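The Little White Rooms: Our Guest Room Gallery

Welcome, and thank you for stopping by! We finished the guest rooms at Clerkinen in November, and so many of you have written to ask how they look that it seemed only kind to put a page together. Pour yourself a cup of something, because I do tend to go on once I get started on furniture.

The house had dark green walls when we took it over, and I will admit I was fond of them for a while. Then winter came, and by four in the afternoon you needed a lamp to find your own slippers. So everything went white, walls and furniture both, with dark gray baseboards to keep it all from floating away. The floors are a light brown wood look with a slanting, herringbone sort of pattern, and I love them more every time I sweep.

Bedside cabinets took us the longest. I must have looked at every one in the Sikmont catalog (169 pages, and I folded down a good many corners) before settling on a low, square white one with a single drawer and a small dark knob. A drawer matters so much in a guest room! People arrive with glasses and chargers and a paperback, and they want somewhere to put them that isn't the floor. 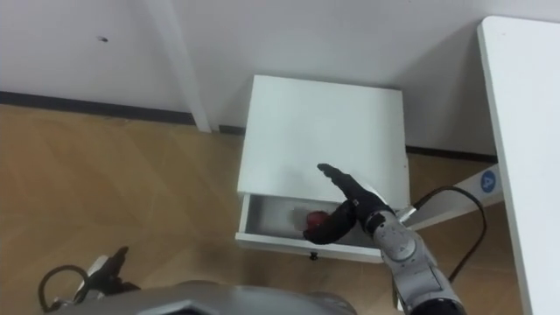
The flat top is a good size too, with room for a lamp, a water glass and whatever you happen to be reading. It does show smudges, as white things will, and a soft cloth with a drop of dish soap takes care of them. I go around with mine in the morning, right after the beds are made, and I usually find a hair tie or a pen left behind in a drawer while I'm at it.

If you are planning something similar at home, our cabinets came to $107 apiece, and the white tables were from Ruiz-Ortega, who were very patient with me over the delivery. Do measure your stairs first. We were 10 minutes on the landing with the first table, turning it this way and that and apologizing to the wallpaper.

The rooms on the Kernudau side are next, and I still haven't made up my mind about curtains there. If you have opinions on linen, please write, I would love to hear them.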